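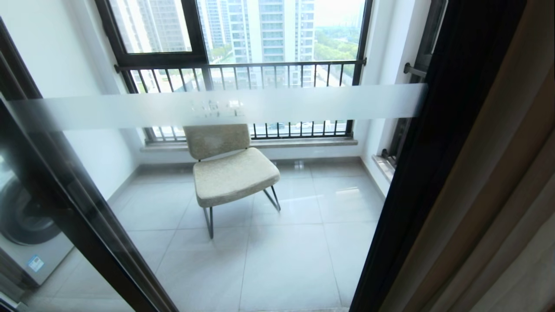

Figure 1. Balcony doorway, Bromdale apartment, head view, with the glass door and the frosted band at mid-height.

# Revton Doorway Faults – Data Card

Version 3. Maintained by the Pratley household robotics group.

## Summary

Revton Doorway Faults is a collection of 147 recorded episodes in which a mobile manipulator works at or near a balcony doorway in a furnished apartment. Every episode ended in a fault, a protective stop or an operator stop. Successful runs of the same tasks are kept in the separate Revton Doorway Base collection and are not repeated here.

The collection was put together after an incident at the Bromdale site in June, in which the external cable of one arm became caught in a curtain while the arm was reaching toward the doorway. The operator pressed the stop. There was no injury and no damage to the building. The review that followed found that similar events had been logged under several different fault codes and had never been studied as a group.

## Tasks covered

- Open or close a sliding door
- Draw a curtain to one side
- Reach through a partly open door
- Bring a light object in from the balcony

## Fault classes

Each episode carries one primary label and may carry any number of secondary labels.

`CABLE_SNAG` – an external cable touches fabric, furniture or a door part and the contact affects the motion of the arm.

`FABRIC_CONTACT` – a curtain touches the arm or gripper outside the planned grasp. The cable is not involved.

`GLASS_DEPTH` – the depth estimate at a glass surface is missing or wrong by more than the planner's margin. Frosted bands and printed marks on glass are noted in the episode file, as they often give a valid reading where the clear glass above and below does not.

`WRAP_SHIFT` – the covering on a gripper finger moves, folds or tears enough to change the grip.

`FRAME_STRIKE` – any part of the robot touches a door frame or rail with a force above the set limit.

`OPERATOR_STOP` – the operator ended the run and no other class applies.

## Notes on CABLE_SNAG

This class was the reason for the collection and has been labeled with the most care. The arm model used at Bromdale carries part of its cabling on the outside, leaving the housing near the wrist. When the arm is extended over hanging fabric, the planner treats the arm as a set of rigid shapes. The cable is not one of them.
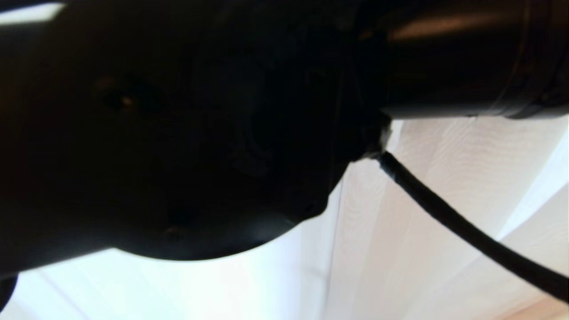

Under those conditions a path may be accepted as free of collisions while the cable lies across a fold. Torque readings at the wrist rise slowly in such cases and may stay below the stop limit for 12 seconds or more. Users who train fault detectors on torque alone should expect late detection. Head video is often of limited help, as the arm can block most of the view and appear very dark against a bright curtain. Exposure was left on automatic throughout and has not been corrected afterward.

Labelers were told to mark the first video frame in which contact could be confirmed by eye. Where contact could not be confirmed, the field `contact_start` is empty. It should not be filled with the time of the stop.

## Notes on WRAP_SHIFT

Covered fingers are used in all Bromdale episodes. The covering is replaced between sessions, and its condition at the start of a run is recorded as `clean`, `creased` or `torn`. A creased or torn covering is not a fault in itself. Some 50 episodes begin with a covering marked `creased`, and the later label in those episodes is most often unrelated to it.
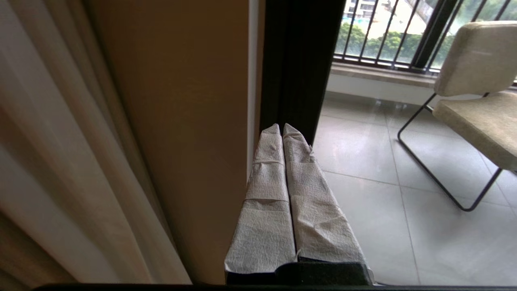 Figure 2. Wrist view at the doorway, showing covered fingers, curtain, door frame and balcony floor.

Polished floor tiles produce reflections that move with the wrist camera. Earlier versions of the object detector reported chair legs twice, once for the leg and once for its reflection. Detector output has therefore been left out of this release.

## Safety conditions for reuse

The episodes must not be replayed as motion commands on a physical robot. Several contain paths that are known to be unsafe. Sites that plan to reproduce a fault on purpose are asked to:

1. Keep a trained operator within reach of the stop button.
2. Lower the speed limit before the arm enters the doorway zone.
3. Clear all persons from the balcony and from the area below it.
4. Check the full length of the external cable before each run.

## Known limits

- Two sites only. Bromdale supplied most episodes; the Morris test flat supplied the rest.
- No episodes were recorded at night.
- Audio was removed before release.
- Labels for `GLASS_DEPTH` at the Morris site are under review and should be treated as provisional.

## Changes in this version

Secondary labels added. Empty `contact_start` values restored where version 2 had filled them in error. Data card last revised 11th September.

Related items

Revton Doorway Base – Data Card
Bromdale Site Operating Rules
External Cable Inspection Sheet
Morris Test Flat: Sensor Layout
Fault Code Index

This site uses cookies to remember your settings and measure page visits. Accept all | Manage choices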